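Costume swap and rental sign-up opens Thursday

Sign-up for the fall costume swap opens Thursday at 9 a.m. at the Tretport store. You can also sign up by phone or at the Dena counter, but the Dena list is only checked at closing, so the store is the faster way to get an early slot.

Last year 359 people brought in costumes and we ended up with 3,109 separate pieces on the racks, counting hats, capes, wigs and shoes. Sorting took longer than the swap did. This year we are asking everyone to bag each costume with all of its parts and put a size on the outside of the bag. Loose accessories are still welcome and go in their own bins by the door.

You get one swap ticket for each full costume and one half ticket for each bag of accessories. The limit is 16 tickets per household. Tickets from last year are still good if you kept them.

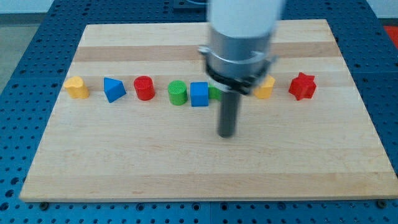
Children's sizes go out first, at 10 a.m., and adult sizes follow at noon. Toddler costumes went fast last fall and we had very little left under size 4 by lunch. If you have outgrown animal suits, pumpkin suits or anything with feet, please bring them. We have plenty of princess dresses already.

What we can't take: masks with cracked or peeling paint, opened makeup, used contact lenses, and anything with a battery pack that has leaked. Wigs are fine if they are combed out and in a net or a bag. Wash what can be washed. A costume that smells like the attic usually goes home with us.

Rentals are separate from the swap. The Hsu line of period coats and gowns rents for 3 nights, with pickup any day after 2 p.m. The long velvet coats are back from repair with new linings — the sleeves now run a little shorter, so try one on before you reserve it. Prinasier capes can be rented alone or with a coat. Late returns are charged by the night, and we do not hold a rental without a deposit.

Alterations close earlier than rentals do. We can take up a hem or move a snap through the second week of October. After that the sewing table is booked with school play orders and we can only sell you safety pins and hem tape.

Parking is behind the building. The front lot belongs to the bakery until noon.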